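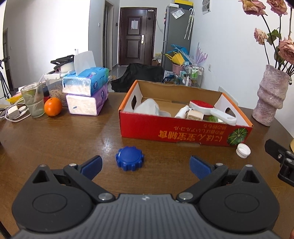

Cap Day at Pruvstead

I have wanted to go to the Pruvstead recycling open day ever since Tracey Greenwood came home from it with a keyring made of melted milk bottle tops and would not stop talking. This July I finally got a ticket, and I'm so glad I did. If you have ever stood over your kitchen bin with a shampoo bottle in one hand and a lid in the other, wondering what goes where, this is the day out for you!

The plant sits behind the old rail yard, a ten minute walk from the Pruvstead bus stop (wear flat shoes, the last stretch is gravel). Doors opened at 9:30 on Thursday, and by then there was already a line down the fence, with a lot of kids in it. You sign in, get a vest and a pair of ear protectors, and somebody hands you a map that I folded the wrong way immediately and never got flat again.

The tipping hall

First stop is the big hall where the trucks empty out. You watch from a walkway behind glass, and the smell is milder than I'd feared, sort of like a warm soda can. Our guide was Jhun Policarpio, who has worked there since the line was put in and who clearly loves it. He told us the load we were looking at had come in at 2,132 kilos, and that 1,980 of those would go on to be sorted. The rest was garden hose, wet cardboard, a car seat and what he called "wishes," meaning things people hope can be recycled.

I could have stayed on that walkway all morning. The belts climb up and over each other, the air jets go off like popcorn, and every so often a flattened jug sails across a gap and lands exactly where it should. A little boy next to me was cheering for them by color.

Lids on or lids off?

This was the question everybody came with, and Jhun got it before he had finished saying hello. At Pruvstead the answer is lids on, for drink bottles. A loose cap is small enough to drop through the screens with the grit and broken glass, and after that it's gone. Screwed back on, it rides along with the bottle, gets chopped up with it, and then the flakes go into a water tank where the cap plastic floats and the bottle plastic sinks. We got to try this ourselves with two buckets and a scoop of mixed flakes, and I did it three times because it was so satisfying.

He was careful to say that other towns do it differently, so check with yours. My sister's town wants them off, for one.

The cap workshop

Upstairs in the training room, Maarja Lukoševičius runs a workshop where you make something out of caps that have been saved separately. She used to teach ceramics, and it shows, because she gets you to slow down and look. Before anything is melted you sort by the little number molded inside, and most of ours turned out to be a 2 (that's high-density polyethylene, and it melts beautifully). Then you sort by color, which is where friendships are tested. Our table wanted ocean blues. The table behind us went for a kind of tomato soup swirl and I have to admit theirs came out better.

The caps go into a small grinder with a very good crunch to it, then into a mold, then into the press. It took 100 caps to make one soap dish. I had no idea! I have been looking at my own soap dish with a lot more respect since.

Green bottles, clear bottles

Maarja also talked about color in the bottles themselves. Clear plastic sells easiest, since it can be turned into nearly anything. Green has fewer buyers, though there are good uses for it in strapping and fiber fill, and anything very dark is a headache for the optical sorters. Pumps and spray tops are worth taking off, too, if they have a metal spring inside. She'd like designers to spend a day on the line before they choose a color, and after seeing it I'd sign that petition.

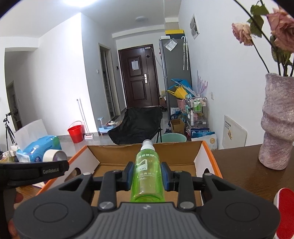
Lunch and the stalls

Out in the yard there was a row of stalls, and I did the whole row twice. Kouris had the food, with spinach pies the size of a paperback and lemonade in cups you returned for a token. Sotiris Makris was at the oven and kept slipping extra corners of pie to the kids in line. Budside had seedlings in cut-down jugs, and I came away with a thyme and a slightly floppy basil.

If you go

Book early for the workshop, as the tour has plenty of places but the press only does one mold at a time. Bring your own caps, rinsed. The Kiver bus back leaves from the other side of the road, which I learned by watching one go. Tracey wants to come with me next summer, and we've already started a jar on the windowsill for the reds.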